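Bindden Activity Room - progress report to the Gumberg fund, May 21, 2023

The second part of the grant is now spent. We paid 319 for pens, highlighters and wooden blocks, and 30 for hanging baskets. From the full sum of 1,072 the rest stays for shelves in December.

The block table has its flowered top and is in use.

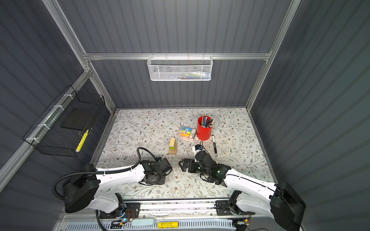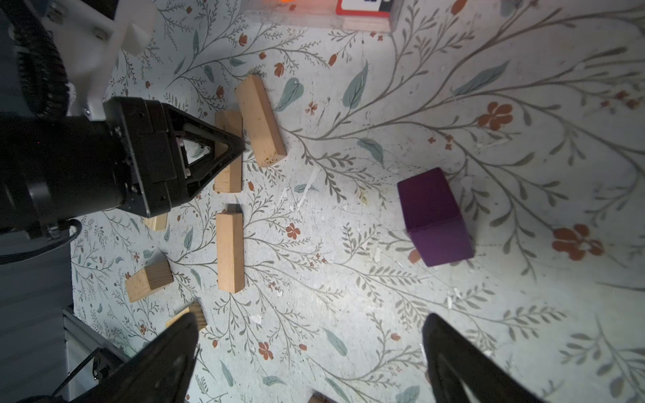
Ofori asked whether the blocks could have a closed box of their own, as the small ones get mixed with the pens. We agree with this and will buy 2 boxes from Cemevlow - the price is not yet confirmed. We will send the receipts with the next report.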